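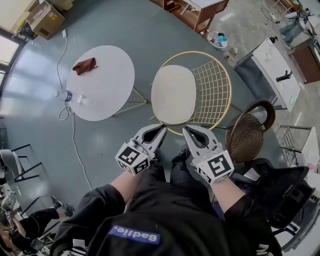 *Two hand-held grippers over the painted floor*

# Salvage yard and building reuse: your questions

We get a lot of the same questions at the Stekberg counter, and we love answering them, but a page is quicker on a busy Saturday! If yours isn't covered, ring the yard and ask for Sibusiso.

## What do you take?

Mostly the good stuff that comes out of older buildings before they're altered or knocked down: solid doors, floorboards, brick, roof slates, cast-iron radiators, sinks, stair parts and window sashes with the glass intact. Framing lumber is welcome if it's longer than 60 inches. We're always thrilled to see old-growth pine, so please don't cut it up for the fireplace before you call.

## What can't you take?

Drywall, insulation, particleboard, carpet, fluorescent tubes and anything painted where the paint is flaking. We also say no to materials that might contain asbestos, and that includes old floor tile until you have a lab result in your hand.

## Do I have to pull the nails?

For boards, yes please. Bend-overs don't count! We lend out nail kickers for a weekend with a deposit, and most people end up enjoying it more than they expected.

## Will you come and take things out for me?

Yes, within the county. Ruby-Lee Mahuika runs the removal crew and will walk through the building with you first, at no charge. She tags what's worth saving, you get a written list, and the crew usually needs two or three days on site. Your water, gas and power have to be shut off before they start on kitchens or bathrooms.

## How much brick do I need for a patio?

Figure on five bricks per square foot if you're laying them flat, then add a few for breakage. Our pallets hold 200 cleaned bricks. The batch from the old Skurkgate laundry is a gorgeous soft orange, and there are 792 left at the time of writing - they won't match anything else in the yard, so buy enough the first time.

## Can I reserve something?

For seven days, with a deposit of $100 or the full price, whichever is lower. Doors and mantels can be held a second week if you're waiting on a measurement.

## Do you deliver?

Tuesdays and Fridays, curbside only. Deliveries to Quinlan go out on Friday mornings. The driver can't carry anything upstairs, so line up a friend or two for radiators (they are seriously heavy).

## Is the Sostham barn wood in yet?

Part of it! The siding is racked along the back fence and ready to buy. The beams are still drying and should be out for sale in November. We'd rather you waited for those - the color on the first few we cleaned up is wonderful.

## Can I bring something back?

Within 30 days with the receipt, for store credit, as long as it hasn't been cut, drilled or painted. Light fixtures are final sale.

Page updated 8th September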